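I caught up with Bernadette Sorensen from Vendeck over a very long coffee, and she'd hardly sat down before she was telling me about the Trotach, the tabletop pushing kit her little team has been selling since August. I'd been wanting to ask her about it for ages!

"People expect a gripper," she said, laughing. "They open the box and ask me where the rest of it is. It's a rod. You bolt it to the arm you already have and you start pushing things around."

I asked who buys a rod. Teachers, mostly, plus a few labs (she's shipped 38 kits so far), and she reckons the price helps - $1,717 with the mount, the board and a set of blocks.
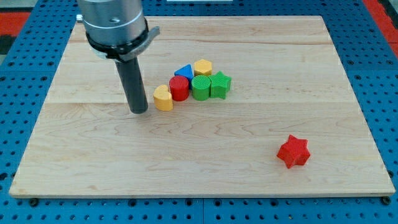

Trotach pushing rod on the maple board, with the red star off by itself.

The blocks got us talking for a good while. Hearts, stars, cylinders, all bright colors. "Round ones roll off on you, stars catch on their neighbors," Bernadette told me. "Zhenhua Wan does our software and he loves the stars. I can't stand them."

So what would she change? She wants a quicker way to swap the rod, and a better manual. "Ours is 16 pages and I wrote it in one night - you can tell." I've read it and, well, you can tell.

They're working on a softer tip next, and she promised to let me try one when the first batch comes in.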